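Planning in Pairs

At its workshop in Mikville, the software firm Clirar has devoted the past 14 months to a narrow problem in robotics: how two arms that share one table should decide which of them moves next. The resulting planner, named Bosdale, entered trials in December.

Refilwe Le Roux, who leads the planning group, regards flower arranging as a demanding test. Stems are thin, blossoms hide one another, and the best place to grip may be visible to one arm's planner and out of reach for the other. Bosdale treats each stem as a claim on space, granted to one arm and released when the gripper withdraws.

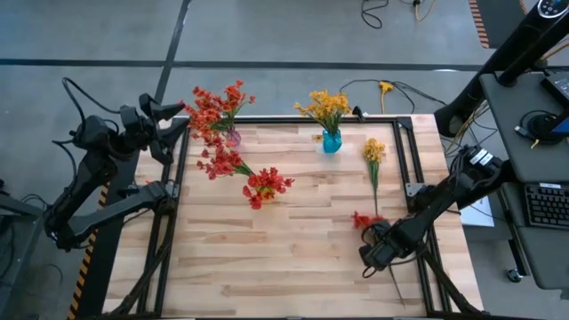
What happens when both arms request the same space?
The planner grants it to the arm with the shorter remaining path and directs the other to a waiting pose, from which it plans again.

Earlier versions computed a full joint path for both arms before either moved. According to Nobuhle Du Plessis, the group's senior engineer, this took roughly eight seconds for a crowded table. The present version plans in short segments and keeps a record of every refused claim, which her staff review each morning.

The firm has licensed the software to Naidoo, a packing equipment maker, for evaluation on 48 work cells. Support for arms with unequal reach remains under development.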